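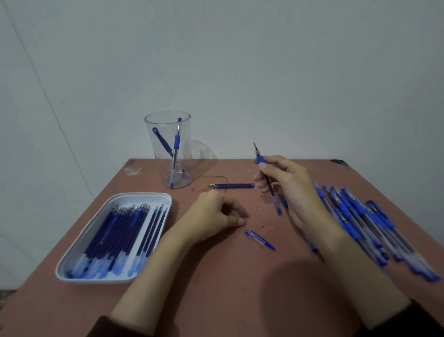
Manual pen assembly at a tabletop station, with refills held in a white tray.

The Ellusgate bench cell is a manual station at which pen assembly is recorded from head level, for use in programming the Nitton pen-fitting arm. Its layout was set out by Grażyna Chmielewska and last revised in June 2022.

Refills are kept in a shallow tray at the operator's left. Assembled pens are laid to the right.

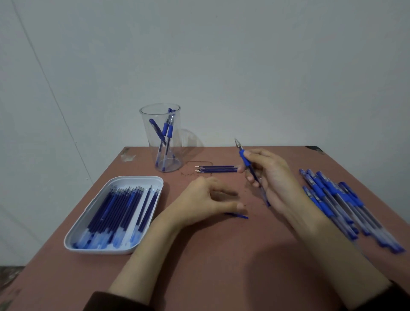
The standard run is 40 pens. Refills taken out ahead of use are laid parallel, with the metal tips facing left. The tall clear cup stays at the back of the table, near the wall.

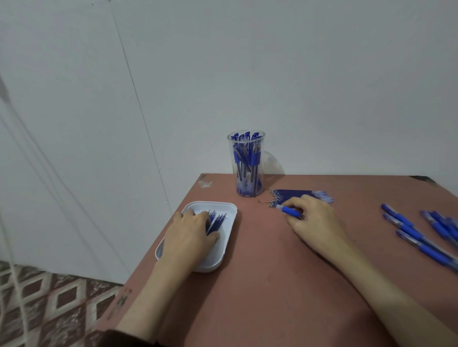 Upkeep is light. The table is wiped and the head mount checked for play after every 10 runs. A loose mount is retightened and the view reset against the far table edge.

See also
Nitton pen-fitting arm
Parts tray
Zaltier head mount

Main page | Contents | Index | Help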